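Been reading up on the old creamery at Flutthorpe and I want to put what I have in one place. I'll number these as I go.

1. Flutthorpe was dairy country before it was anything else. The bottom land along the creek flooded most springs, so nobody trusted it for wheat. Grass did fine there, and cows did fine on the grass.

2. The first families kept a few cows each and made butter at home. They traded it at the store in Fovness for flour, salt, coffee and nails. Very little cash changed hands. The store ledger lists butter by the pound and almost never shows a payment in coin.

3. Home butter was uneven. Some of it was good and some of it was sold off as axle grease. The storekeeper paid one price for all of it, which the better butter makers did not like.

4. That complaint is where the creamery came from. A group of farmers met in the schoolhouse in March and agreed to put up a building and hire a butter maker. They raised $2,552 in shares. The share list survives, and it has 40 names on it.

5. Several of those names are widows farming on their own. They are left out of the county history, which only lists the men. The share list is the better source.

6. The building went up at the creek crossing, on the uphill side of the road. Stone floor, plank walls, a spring piped in from the hill to cool the cream. The boiler came by rail as far as Fukport and the last 13 miles by ox team. It took 3 days.

7. Farmers brought in whole milk the first year. Hauling it was hard on everybody. After that most of them bought hand separators, kept the skim milk at home for the hogs, and sent only the cream.

8. The hogs turned out to matter as much as the butter. In a bad butter year the hogs paid the taxes. You see this over and over in the farm account books, and I don't think the older histories give it enough room.

9. Butter went out in tubs to Fukport, then on by train. The creamery had its own stamp for the paper wrappers used in local trade. I have seen one wrapper, in poor condition, with the Flutthorpe name still readable.

10. A second creamery opened at Fortin some years later and paid a little more for cream. About half the farms on the upper road switched over. There were hard feelings — two church picnics were held that summer where there had always been one.

11. I used to think the Fortin plant is what closed Flutthorpe. I no longer do. The minutes show Flutthorpe still paying its shareholders for years after Fortin opened. The amounts were small but they were paid.

12. What hurt was the truck road. Once trucks could get up the valley year round, the big plants in the city could buy fresh milk straight from the farm. A farmer got more for milk than for cream and did not have to turn a separator twice a day.

13. The last entry in the minute book is about selling the boiler. There is no closing statement. The pages after it are blank except for somebody's arithmetic.

14. The building was used for hay, then as a machine shed. The roof came down under snow and the planks were carried off for other barns. The stone floor is still there under the blackberries, and so is the spring pipe.

15. A correction to what I posted on 22 June 2018. I said then that the creamery stood below the road. That was from a map drawn much later from memory. The deed puts it above the road, and the stone floor agrees with the deed.

16. Things I still don't have: the name of the first butter maker, any photo of the inside while it was working, and the Fortin plant's own records. Fortin's papers may have burned with the town hall, but I have only seen that said, never sourced.

17. If your family hauled cream to either one, check for old check stubs. They show the weight and the butterfat test, and those are the figures missing from the minute book. A clear copy is plenty, keep the originals.

18. Next I'm going through the Fovness store ledger page by page for the years before the creamery. It's slow reading. The ink is faded and the storekeeper used his own short forms — I have worked out most of them and will post the list when it's done.
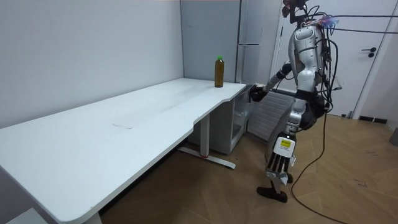 19. One short form I'm stuck on is "bt. fk." next to some of the larger butter entries. My guess is butter in a firkin, but it also shows up twice next to lard. If you have read ledgers from that time and know it, please reply here.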